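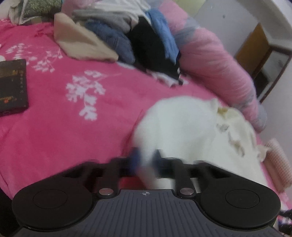
Pink bedspread keeps picking up white fuzz: wash it, brush it, or move the plush?

Forum: Laundry and Textiles > Bedding

polard61
Posted in May, 7:40 pm
The bedspread is bright pink, bought from Wedside, label says polyester on the face and cotton underneath. A white fluffy plush sits on it all day. Within a couple of days of washing there is visible white lint on the pink, worst on the side where the plush lives. The plush has also picked up small tan and grayish flecks of its own, so material seems to be moving in both directions.

Current routine: everything comes off the bed each morning, bedspread gets shaken, everything goes back. Wash at warm, tumble dry on low. Is this a washing problem or a storage problem?

callow_17
Storage. Long pile sheds under friction, and a polyester face holds a static charge that keeps the fibers in place. No wash cycle fixes that if the plush goes straight back on. Put it on a shelf for a week and compare.

xiaoweave
Partly disagree. The tumble dryer is doing most of the work here. Synthetic fabric comes out charged, and a charged surface will collect lint from anything in the room. I line dry mine and keep two plush toys on the bed with no trouble. Try one cycle without the dryer before moving anything.

polard61
I can line dry. What about the flecks on the plush? They don't brush off with a clothes brush.

callow_17
Depends what they are. If the tips of the pile are stuck together, it's residue and needs water. If the flecks lift with tape, it's dust or fiber from somewhere else. Test a small patch at the back first.

drumspeed
Use a pet slicker brush on long pile, with short strokes and the base of the fibers held between two fingers. Clothes brushes only skim the top. Surface wash with a damp cloth and a drop of detergent, then air dry. Keep heat away from it. Acrylic pile mats permanently and you will not get the loft back.

xiaoweave
Slicker brush is too aggressive for most plush. It pulls fiber out, which then lands on the bedspread, which is the original complaint. Wide-tooth comb.

drumspeed
Not if it's the soft-pin type. I have used one on the same bear for 4 years.

xiaoweave
Then your bear has thick backing. Cheap ones go bald at the seams.

callow_17
Either way, brush it somewhere other than the bed.

hemline2000
One thing missed so far: load size. Polyester bedspreads trap lint in the folds when the drum is overfilled. Wash it alone, add a second rinse, clean the filter before and after. Skip fabric softener — it leaves a film, and fuzz sticks to film.

xiaoweave
Softener reduces static, though. That's what it's for.

hemline2000
In the short term, yes. After a dozen washes the film is the bigger problem. Half a cup of white vinegar in the rinse is enough.

polard61
Did one wash alone, second rinse, vinegar, line dried. Less lint so far, but the plush has been on the shelf as well, so I changed two things at once and can't say which one mattered. Putting the plush back tonight and leaving the washing as it is. The flecks came off on tape, mostly. One yellowish tuft didn't change, even with a damp cloth.

callow_17
Yellowing on white pile is often age or sunlight. Leave it alone. Bleach will make it worse.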